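Why do boxes have flaps?

A cardboard box is mostly air. Wavy paper is glued between two flat sheets, and the waves do the hard work - a bit like you on washing-up night, only without the moaning.

Snacks travel well in one. Biscuits are light but they sulk if squashed, so heavy things go underneath.

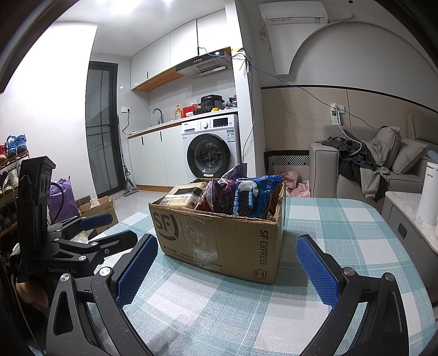 Tape holds the flaps shut, until somebody gets peckish.

Related
Why is tape sticky?
Who invented the biscuit?
11 things to make from a box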